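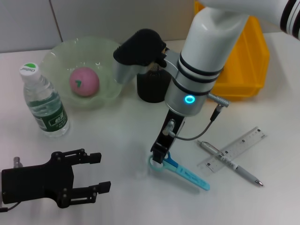
The table at Killora, with both arms reaching in and the scissors still in their cover.

Wanted: someone to look after one two-armed cell

I'm Toàn Nghiêm and I run the bench side of things at Killora, a small shop on the second floor of the old Groson building (the elevator works, but it's slow, so bring coffee). We have one tabletop cell with two arms, and I've been its mechanic, its electrician and its housekeeper since we put it in. I love the thing! I also have two other jobs here now, and I'm looking for a person to take the cell off my hands for 20 hours a week, starting in October.

Let me tell you what the work is like, so you can decide if it's your sort of thing before you write me a cover letter.

Mornings start at 8:30 with the arms powered down. You go over the fingertips and pads, wipe them, and swap any that have gone shiny. Then cables. Each wrist has a connector that feeds the gripper, and a cable that loops too tight or hangs too low will sooner or later catch on something and ruin your afternoon. You want enough slack for the wrist to turn all the way, and no more. I check the strain reliefs with my fingers, every one of them, and I'd like you to do the same even on days when you're sure they're fine.

After that comes power-up and homing, and then a slow run through 5 reference poses with your hand near the stop button. If a pose has drifted, you find out why before anybody teaches the cell a new task. Nine times out of ten it's a bracket screw. The tenth time it's the camera mount, and then you get to do the hand-eye calibration over again, which takes 76 captures and a good podcast.

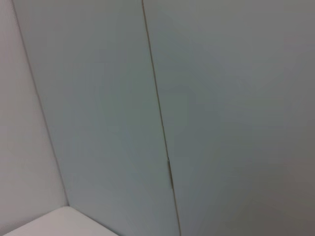 Killora Bench Notes, Issue 3

The wrist cameras deserve a word of their own. They see close up and at odd angles, so plain pale panels with one thin seam between them can fill nearly the whole view. You'll spend a fair amount of time looking at pictures like that and asking whether a line is where it should be, whether the focus has gone a bit soft, whether the lens wants cleaning. I find it weirdly relaxing. Some people don't, and it's better to know that now.

The rest of the job is setting out the table for each task. Our items are the ordinary stuff of a desk or a kitchen - a bowl, a bottle of water, a mesh pen holder, scissors, a ruler, a pen - and they have to go where the task sheet says. If you're the kind of person who straightens other people's silverware, we'll get along great.

What I'd like you to have:

Some hands-on time with machines that move. Industrial arms are nice, but I'd be just as glad to hear about 3D printers, sewing machines, bikes or pinball tables.

Comfort with small hex keys, a torque driver and a multimeter.

Enough command line to start a script, read the error and tell me what it said.

Handwriting I can read. We keep a paper log next to the cell, and everything that gets tightened, swapped or cleaned goes in it.

You don't need a degree and you don't need to know our control software, which is called Flaltau and which you'll learn in your first week by sitting next to me. The lab downstairs, Crăciun, runs it too, and they're generous with help when I'm out.

The hours are mornings, mostly, and I can shift them a little if you have classes or kids to pick up. The job is paid by the hour and I'll tell you the rate in my first reply, so you don't have to sit through an interview to hear it. The first 3 weeks are paid training.

To apply, write to me care of Killora at the Groson building, or drop a letter at the front desk with my name on it. Skip the formal resume if you like. What I want is one page about something you've kept running - what broke on it, what you tried first, and what fixed it in the end. Please add a phone number and the time of day you like to be called. Anyone I'd like to meet will be invited in for a morning at the cell, where we'll do the cable check together and run the reference poses.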